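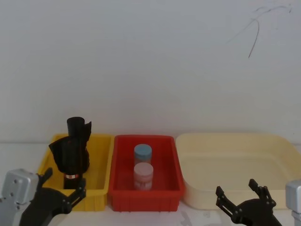 Issue 21, page 3

Kit review: the Rinbridge two-arm sorting set
by Benito Toledo, Neltley Robotics Club

Had this set for most of the term. Three bins, a bag of household bits, two arms. Cost us 497 with the club discount. Task is simple on paper: pick a thing out of one bin, put it in another, don't drop it.

Setup took an evening. Arms bolt down fine, manual is thin, page on calibration is plain wrong. Prasert Rattanakul rewrote it for us and his version is pinned up by the door now. Ask for it.

Bins are good. Yellow, red, cream - easy to tell apart, for the software and for tired students. The cream one is wide and shallow so it's the forgiving one, start beginners there. Small pots with lids are nice practise too. Umbrella is a pig. Loose fabric everywhere, grab the handle or forget it.

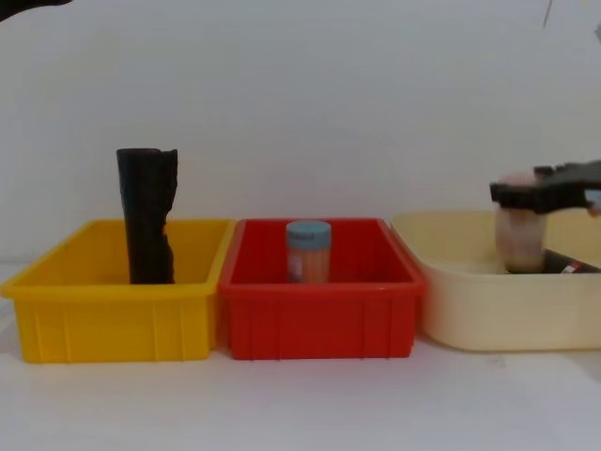

What we didn't like

Grippers want checking often, screws work loose. Grip force is either too soft or too much untill you've tuned it, and the default is too much. Software crashed on us twice in May, both times just before the Figueroa heat. Not fun. Support did reply, slowly. 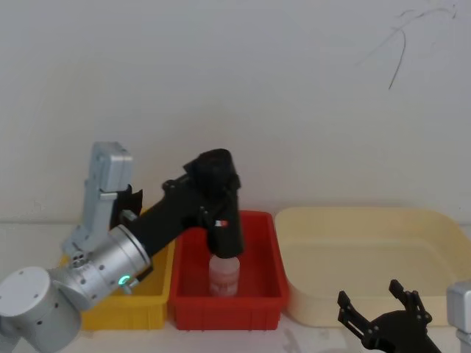
Left arm in the red bin, pink-labelled bottle in its grip.

Verdict: buy it if your club has somebody patient. Year 9s got on with it faster than the sixth form did. For a bigger budget look at the Cimivbridge one - stiffer arms, better manual, but 3056 and we haven't got that. Spare finger plates are sold seperately, order them with the kit.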